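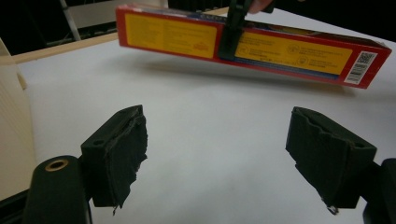
Rudside Studios, Department of Portraits and Publicity

The Standing Order

Under the standing order of 1948, the Department keeps one portrait of every leading actress engaged by the studio. The portrait is taken on the first morning of the contract and is sent to the magazines for as long as the contract runs. It may be cropped. It may not be replaced.

Portrait 418 was taken in August. The subject had come down from Brerkeck on the night train, and the sitting took nine minutes. She looked slightly to the left of the lens. Within a year the portrait had appeared on the cover of every film weekly in Lorholm, and letters were arriving from readers who wished to know what she was looking at.

The Department had a form of reply for questions of age, height and marriage. It had none for this. A clerk was instructed to draft one and wrote to the actress for guidance. Her answer came on hotel paper. She stated that she had been looking at the door, which had been left open, and that a dog was asleep in the corridor.

The draft was submitted and declined. The reply that was approved said that she was looking toward the sea. It went out over a printed signature for eleven years, although the studio stands a day's drive from any coast.

When her contract ended, the actress asked to see the negative. Access was granted for one hour, under supervision. She held it to the window for most of that time and asked whether the corridor was still there. She was informed that it had been divided into offices. She signed the register, thanked the supervisor, and took the Cusi road home.

The portrait remains in the collection and may be requested by number. Readers still write. The Department continues to send the approved reply, but the clerk, on retiring, left the first draft in the same folder, and on occasion the two sheets have gone out together. No correction has been issued.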